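Chapter 7
Setting a Price

Every price is a guess that somebody has printed on a sticker. The sticker makes it look like a fact, and most shoppers are polite enough to treat it as one.

Take the Floteo company of Rurnberg, a seller of kitchen goods. In its first year it offered a single mixing bowl and sold 3,842 of them. The owners then added a smaller bowl at a lower price and waited to get rich. Sales of the large bowl fell by 186. The owners blamed the weather. 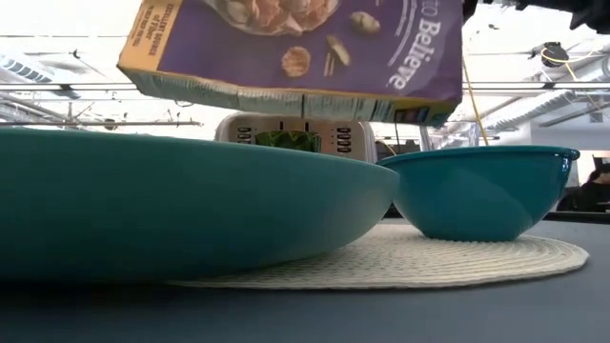 Figure 7.1 Two teal bowls, one larger than the other. Which would you pay more for, and how much more?

Economists would blame substitution. When two goods do nearly the same job, a buyer who balks at one can drift over to the other, and the seller ends up competing with itself. This chapter looks at how firms choose prices when their own products get in the way. We begin with demand for one good, add a second in Section 7.2, and return to Floteo once its owners have calmed down.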